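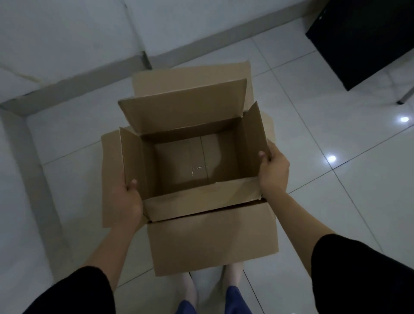 *Plain carton, open, no print on it.*

# pruveo-returns

Parcel return records from the Pruveo shop, cleaned up a bit. CSV. One row per parcel that came back. 2,073 rows, 165 of them with no reason code (see below).

Last touched Friday, July 5, 2019. Jawad Usmani did the export, I did the cleaning, so blame me for the columns.

## Files

- `returns.csv` - the main thing
- `reasons.csv` - code to text lookup, 8 codes
- `clean.py` - run this only if you have the raw export, otherwise ignore

## Columns

- `parcel_id` - made up by us, not the carrier number
- `sent`, `back` - dates, YYYY-MM-DD
- `carrier` - `rocha` or `drivari`, lowercase
- `box_size` - S, M, L, or `own` if the customer used their own box
- `reason` - code, can be blank
- `resold` - y / n / blank. Blank means still on the shelf when we exported

## Boxes

![]-style diagrams of the sizes are gone, they were wrong anyway. Sizes are outside measurements, flaps closed. M changed partway thru the year when we switched supplier to Tastunier, same letter, slightly taller box. We didn't split it. If you are doing anything with shipping volume, drop M or ask Bujar.

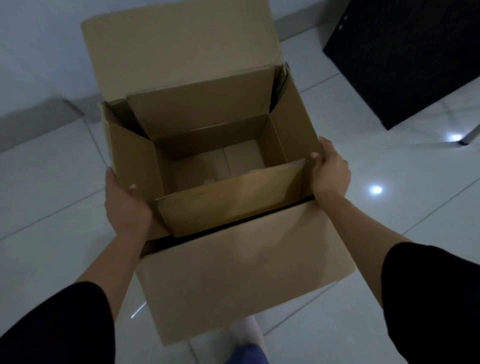
Photo: Finlay Tosh

Customers' own boxes never got measured. Don't ask.

## Known problems

- The 165 blanks are mostly Drivari. Their slip had no space for a reason untill we complained.
- `back` is the day it was scanned at the desk. Anything arriving on a weekend shows up Monday.
- 2 parcels have `back` earlier than `sent`. Typos on paper, can't fix, left in.
- Code 7 ("other") got used for everything by one temp. Treat as blank if you like.
- Exchanges count as returns. The replacement going out is not in here.

## Not included

Names, addresses, order totals, free text comments. Faisal Mughal went over the columns before we shared this and took out postcode too. Please don't try to match it back to people.

## Use

Fine for class work, charts, whatever. Credit "Pruveo returns desk". Not for pricing carriers, the sample is way too lopsided.

## TODO

- split M
- add weight (Babar Bangash has it in a seperate sheet)
- tests for `clean.py`, has none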